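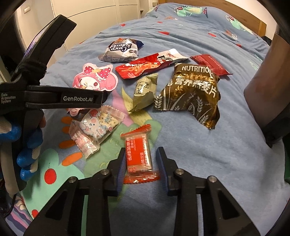 Snack packets on a light-blue duvet.

Hundimthorpe Snack Wrapper Texts

Welcome, and thank you for stopping by! This is a small collection of the words printed on snack wrappers, typed out by hand over a good many evenings at the kitchen table. It holds 1,298 entries from 307 different products, mostly bars, crackers and chips, and it grew out of a plain old curiosity about how companies talk to us when we're hungry.

What's in it

Everything lives in one file, wrappers.csv, with a row for each piece of text. The columns are product_id, panel (front, back or side), language and text. I kept the spelling exactly as printed, typos and all – some of them are rather lovely. Line breaks are written as a slash.

Nutrition tables are left out, and so are barcodes and best-before dates. If you need those, the Narent list covers them and uses the same product_id, so the two join up nicely.

Known problems

About 300 rows have no language filled in yet, mostly very short ones like "Tear here." Accented letters went missing in version 2 and were put back in version 3, so please use the newer one if you can. Inel, the little script that checks for duplicates, still trips over curly quotes.

Corrections are very welcome, and so are new wrappers – flatten them first if you're mailing them. The next update should be out in August.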